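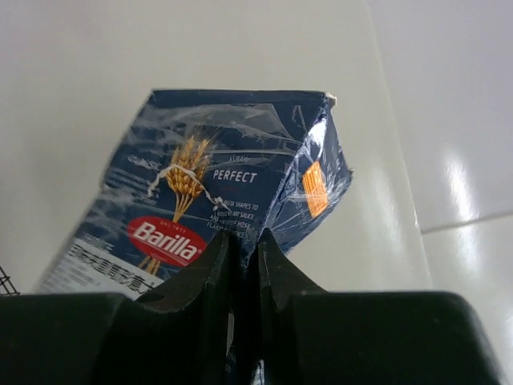
Dried pasta is a food made from wheat flour or semolina and water, shaped while moist and then dried until it is hard enough to be stored at room temperature. It is sold in many shapes and is eaten in most parts of the world. Packaging varies by shape and by market. Cardboard boxes are common, and a box may carry an additional outer layer of clear plastic film, as on the dark blue Barilla box with its red oval logo. Other makers use bags of film or paper, and large kitchens often buy in sacks.

Ingredients

Most dried pasta is made from durum wheat, a hard wheat with a high protein content. The grain is milled into semolina, a coarse yellow meal. When semolina is mixed with water, its proteins form gluten, which holds the dough together during shaping and cooking. Egg is added to some ribbon and flat shapes. Whole wheat pasta keeps the bran and germ of the grain and has a darker color and a rougher texture. Products made from rice, corn, lentils, or chickpeas are also sold under the name of pasta in many countries.

Shaping and drying

The dough is pushed under pressure through a die, a metal plate with openings that give the pasta its form. Long shapes are hung over rods, while short shapes are cut at the face of the die. Bronze dies leave a rough surface that holds sauce well. Dies with a plastic lining give a smoother surface and a brighter color.

Drying removes most of the remaining water. If it is done too quickly, the outside hardens before the inside and the pieces may crack. Low-temperature drying can take more than a day. High-temperature drying takes a few hours and is the usual method in large plants.
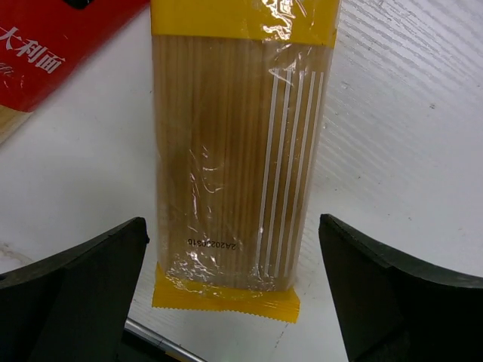 Small producers have often kept to the slower method. The Trosari mill, in the Pravham valley, dries its long shapes for 40 hours and turns out 2,000 kilograms a week in the cooler months. Output falls in July, when humid air makes the drying rooms harder to control. A second works, Clotetti, opened nearby and makes only short shapes.

Storage

Dried pasta keeps for two years or more in a cool, dry cupboard. It should be protected from moisture, strong odors, and insects. Once a package has been opened, the contents are best moved to a container with a tight lid. Pasta containing egg has a shorter shelf life than plain pasta.

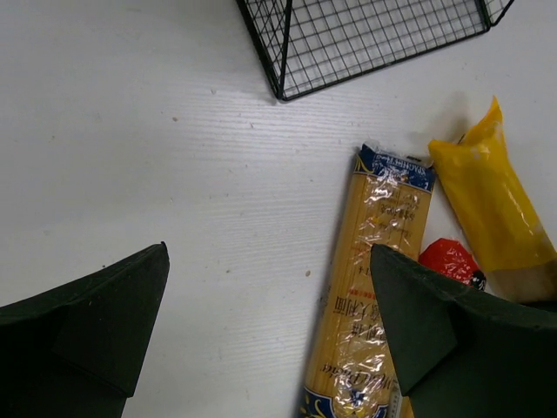 Latrice Tillman has questioned the common advice to judge stored pasta by its printed date alone, arguing in the Blackwood Pantry Handbook that "a dry cupboard matters more than the month on the label." The handbook recommends checking older stock for insects, damp, and stale odors before cooking, and discarding any pasta on which mold is found.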